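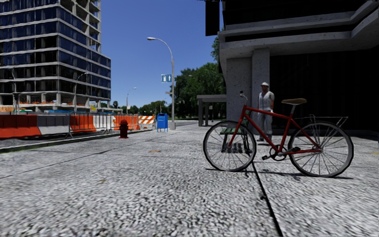 Setting up Tutix for the sidewalk runs

So our project was Tutix, a little sidewalk courier robot, and my half of it was getting the thing set up in the simulator and keeping it healthy once it was there. Unnur Bjarnason did the route planner (her report is separate, go read it, it's great!). Mine is the less glamorous part with the mounts and the config files.

The city map we drive in is called Godley. It came with the course software and it's a really nice map: wide pavements, a construction site, hydrants, a bus load of stuff to bump into. Before Tutix could go anywhere I had to tell the simulator where the wheels are, how heavy the body is, and where the camera and the lidar sit. I copied all of that from the Foulkes chassis sheet, and I typed the camera pitch in with the wrong sign. It should have been tipped down seven degrees and I had it looking up seven degrees. Tutix spent a whole afternoon admiring the sky and driving straight off curbs.

Once the pitch was fixed I did the calibration properly. You park the robot at a corner, pick things that don't move, and compare where the camera puts them with where the map says they are. Poles are the best, I think, especially near the base where they meet the pavement. Bushes are terrible. I tried a bush first and got a different answer every time.
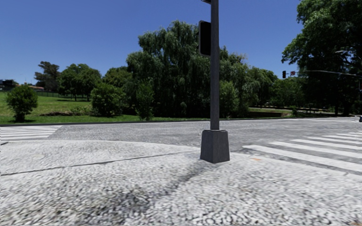

Pole, pavement and two crosswalks at one of the Godley corners.

The other big headache was timing. The camera was set to 20 frames a second and the lidar was on its own clock, so the two slowly slid apart. After 18 minutes of driving, the lidar points for a pole were landing on the grass next to it. I put both sensors on the simulator clock and the drift went away, or at least I haven't seen it again on any run since October.

Then there was the bridge program, Sornedard, that passes sensor data to the planner. It listens on port 3203 and it does not let go of that port when it crashes. If Tutix just sits there and won't move, kill the old Sornedard process first and then restart. I lost more time to this than to anything else in the project, so it's now the top line of our startup checklist. Second line: check the sign on the pitch!

What I'd still like to do is bump the camera a little in the config, on purpose, and see if the calibration can find its way back. I also never got the wheel slip right on turns. Halima Mussa lent me her tire settings and they helped some, but Tutix still swings wide.

Comments

Unnur: you forgot the time it drove backward for an entire route

Halima Mussa: Try lowering the side friction on the rear wheels only. Mine swung wide too until I did that.

pk_lab: Thank you for the port thing, we've been rebooting the whole machine

Related reports

Route planning for Tutix
Tire settings on the Foulkes chassis
Sornedard: install notes
Godley map, known problems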